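Food and the Household, session 3: the weekly shop

Right, last time we got as far as the larder, and I promised I'd stop talking about jam. So, shopping. I want you to think about how often people went, because I reckon it tells you more about a home than what they bought does.

My own gran went every day. She had no fridge until she was nearly forty, so milk and fish were bought in the morning and eaten by night. Once the fridge came she still went every day (she liked the chat!), and that's my first point: habits hang on long after the need for them has gone.

The diaries we're using come from Kilelov, a market town with one main street. Sang Mai typed them all up, 2,193 entries, and I can't thank her enough. Look at the Haugland family first. They shop little and often, mostly on foot, and you'll see the same greengrocer again and again. Then try the Drirnon pages, where there's a car, and suddenly it's one big trip and a lot of grumbling over what got forgotten.

Fresh veg is the thing to watch. Tins can wait, a lettuce can't, so whoever buys the greens sets the rhythm for everybody else.
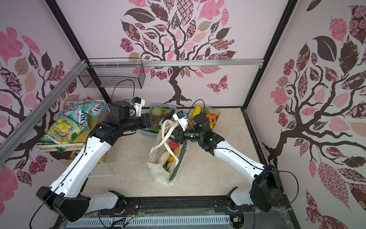

Now, money. Around 300 of the entries give a price, and they're messy: old coins, rounding, the odd crossing-out. Don't try to add them up. Just note who is paying and whether they mind.

For 6th October please read the first Haugland notebook and bring one entry you found puzzling. A short one is fine, and I'll bring biscuits.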